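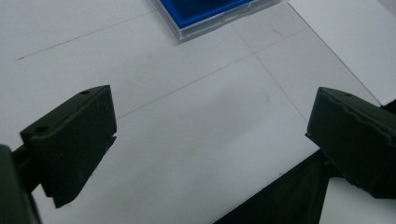
Pencil lines on the white table, blue box at the back

Sunday, February 3, 2019

I have spent a good part of this winter being told that I have rights. The shop's website told me, the leaflet in the library told me, and a cheerful man on the phone from a company called Virow told me at some length. I don't dispute it. What I doubt is that having rights and getting your money back are as closely related as all these people make out.

The short version, for those who don't follow my domestic troubles: last autumn I bought a small stove from Kütt, who have a showroom out past the ring road. The stove was £834, and with delivery it came to £909. The door didn't close properly on the first evening and has not closed properly since. I rang the next morning. I was told to give it time to settle. A stove, to settle. I gave it a fortnight anyway, which I now gather was foolish, as every day you wait is a day somebody can point to later.

When I rang again they said it was the maker's problem. I want to dwell on this one because I have now heard the same story from three other people in this town with three other shops. Your contract is with whoever sold you the thing. If it is faulty, the seller has to sort it out, and it doesn't matter what the seller thinks of the factory. There is a short period at the beginning, 30 days in most cases, when you can hand faulty goods back and have all your money. After that they are allowed a go at repairing or replacing it first. None of this is secret, and I can't believe that a shop which sells things all day long hasn't come across it. They say "take it up with the maker" because a fair number of people go away and take it up with the maker.

I didn't go away. I wrote a letter, on paper, saying I was rejecting the stove, and I posted it on the last day I could have done so without an argument. Kütt replied that they had no record of my first call and that the door was "within tolerance". I asked what the tolerance was. I am still waiting to hear.

So, Virow. Their advert says they take the stress out of consumer disputes. You fill in a form, they take on your case, and you pay nothing unless you win. I have never trusted the words "pay nothing", so I asked for the terms before I signed, and to be fair to them they did send the terms. It took two requests. The percentage was on the first page in large print, and it was steep but I had expected that. What I hadn't expected was further in, where it said that a "win" was any offer they considered reasonable, whether or not I wanted to accept it. If I turned such an offer down I would owe them for their time. At what rate, it didn't say.

I put this to the cheerful man. He said it hardly ever came up. Well then, I said, you won't mind taking it out. He did mind.

I'm not saying they are crooks. I dare say there are people who have signed up and come away happy, and if you truly can't face the letters then perhaps a slice of something is better than all of nothing. But look at what they do for it. On a claim like mine they write a letter to the shop. If the shop won't budge they write another one. I can write a letter. I've been writing letters to the council for years, as regular readers will know to their cost.

My next idea was the house insurance, which has something called Totar Family Legal bolted on to the side of it. I have been paying for this every year without giving it a thought. I rang them up feeling rather pleased with myself. They were polite, they asked sensible questions, and after 10 working days they wrote to say that they could only help where there was a better than even chance of success, and that to judge this they would need an independent report on the stove. Paid for by me. I would get the cost back if the claim succeeded, though the letter used the word "may".

I asked Idalina Morais about it. She used to do the evening advice sessions above the old bank and she has forgotten more about small claims than I shall ever learn. She wasn't shocked. The even-chance rule is normal in these policies, she said, and so is asking for evidence. She did think it was worth checking the limit for the smallest disputes, as some policies won't touch anything under a certain sum. I looked. Mine would just about let me in. I had been paying for cover which, had the stove been a toaster, wouldn't have applied at all.

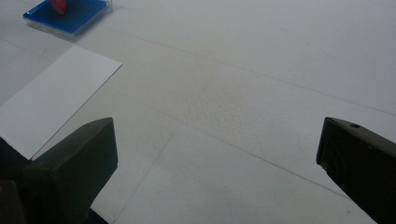 Pale panels and the dark seams between them

Idalina's advice was much duller than Virow's and a good deal more use. I'll set it out as she gave it to me, with the warning that I am a retired map librarian and she is retired too, and that neither of us is your solicitor. It applies to England and Wales. Scotland does it differently.

First, she said, see how you paid. I had used a credit card for the whole lot, and that turns out to matter far more than I knew. If the thing cost more than £100 and you paid even part of it by credit card, the card company can be held to account along with the shop. It's called a section 75 claim, after the bit of the Act it lives in. You don't have to have finished with the shop first, whatever the person on the card company's helpline tells you. (The person on mine told me exactly that. I read her the wording from their own website and there was a long silence.)

Second, write down every phone call, with the day and the name. I had done this for some of them and not others, and the ones I hadn't were of course the ones that mattered. My first call to Kütt is on my phone bill, thank goodness, but a phone bill doesn't say what anybody said.

Third, before you go anywhere near a court, send what is called a letter before action. It needs to say what you want, why you want it and by what date. No adjectives. I found this hard. My first draft had the word "shameless" in it twice and Idalina struck out both, along with most of the second page.

Then, if you must, the small claims form. There's a fee, which you get back if you win and don't if you lose, and a second one if it gets as far as a hearing. People talk about small claims as if it were free and took an afternoon. Sanne Segers, who took her roofer to court the year before last, waited the best part of nine months, won, and then found that winning gives you a piece of paper saying he owes you the money. Getting it out of him was a separate job with its own forms. She has had some of it. She doesn't expect the rest.

This is what I mean about rights. Hers could not have been clearer, a judge had said so, and she still had a leaking roof and an unpaid judgment.

As for me, the card company has my claim, and Kütt, having had the letter before action, wrote last week with an offer of £529 "as a gesture of goodwill and without admission". I keep the stove and I sign to say that's the end of it. I noticed that goodwill had taken four months to arrive and came two days before my deadline.

Would Virow have called that reasonable? I'd put money on it. They would have had their cut, I'd have had what was left, and I would still own a stove with a door that doesn't shut. I have written back to say no thank you, I would like the full £909 and somebody to come and take the thing away.

I may regret it. My brother-in-law thinks I should have bitten their hand off, and he isn't always wrong. The card company says it will let me know by April, and I have written down the day, and the name of the woman who said so.

Comments are open, but please don't send me links to claims firms. I had two of those after the last post and one of them had spelt "solicitor" wrong.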